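Home About Archive House Contact

This site uses cookies to remember your settings. By continuing to read you accept this. OK Read more

The bin in the hallway

May 31, 2021

Last week I wrote about the coat hooks and said the trash would be next. I have the day off for Memorial Day, the laundry is running, and I have a cup of coffee, so this is the trash post.

Our apartment has one narrow passage that connects the front door to the kitchen. For the first year we lived here, the only trash can was under the kitchen sink. It was a tall white one from the previous tenants, and the lid had stopped closing. Everything went in it. Mail, wrappers from the car, receipts, tissues. Or it was supposed to go in it. Most of it landed on the small shelf by the front door, and on Sunday I would pick it all up and carry it to the kitchen.

Marlina stayed with us for a few days at the start of May and she was the one who brought it up. She said that people throw things away in the place where they empty their pockets, and that we empty our pockets at the front door. I said the passage was too narrow. She got the tape measure out of the drawer and showed me that it wasn't, as long as the bin was round and stayed close to the wall.

I looked at a few options. Wasov had a pedal bin I liked, but it was too deep with the pedal. Fukuda had a slim rectangular one with a lid. I went to the store and opened and closed it a few times and decided I did not want a lid at all. If you have your keys in one hand and a bag in the other, you are not going to open a lid. I also don't want anything in the passage that smells, so food goes to the kitchen and the lid question takes care of itself.

In the end I bought an open round bin at the Wadden outlet for 1495 yen. It is tan-yellow inside with a thick reddish-brown rim. My husband thinks it looks like a flower pot. I was worried about the color next to the white wall, but after two days I stopped noticing it.

The first problem was that it moved. Our floor is polished tile, and anything light will slide if you bump it with a foot or a vacuum cleaner. I cut four small pieces from an old rubber drawer liner and stuck them to the bottom with double-sided tape. One has come off already. The other three are holding.

The second problem was liners. I started with the bags we use in the kitchen, which are far too big, and the extra plastic hung over the rim and looked bad. Then I tried small grocery bags, which slid down inside. Now I use no liner. The things that go in are dry. I carry the bin to the kitchen, tip it into the big one, and put it back. When the inside gets dusty I wipe it with a damp cloth and a drop of dish soap. I bought a pack of 300 small bags before I figured this out, so if anyone nearby wants them, write to me.

What goes in it is mostly small packaging. Snack wrappers, the clear plastic that comes around things, tissues, and the little packets that end up in coat pockets.

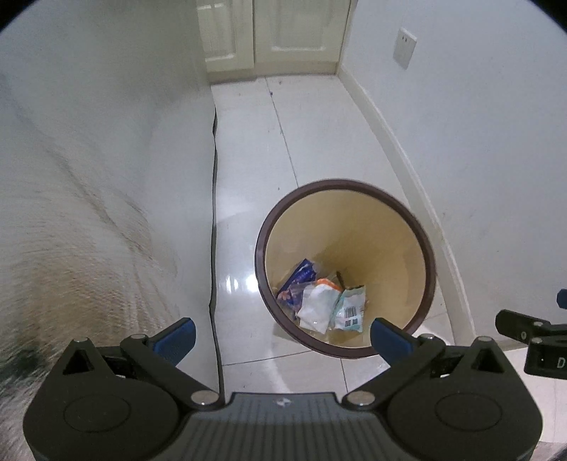

How often should you empty a small bin like this?

Twice a week is enough for a dry bin in a household of two, and the night before collection should be one of those times.

We do it on the same evenings as the kitchen recycling. It adds almost 4 minutes to the job if I also sweep the passage, which I now do, because sand from shoes collects along the wall and between the tiles. I use a hand brush for the joints and then a dry mop. Wet mopping leaves streaks on this kind of floor unless you dry it afterward, so I keep that for every second weekend.

Paper mail still doesn't have a good place. Kimie Ishida wrote in a comment that she keeps a paper bag on a hook under the coats and drops envelopes in there with the address torn off. I may try that. I don't want two bins in the passage. The shelf by the door has been clear for 15 days apart from a pair of sunglasses and my husband's bus pass, and I would like it to stay that way.

Next I want to do the cupboard with the vacuum cleaner in it. The door has to be lifted a little to close and there is a box at the back that we haven't opened since we moved.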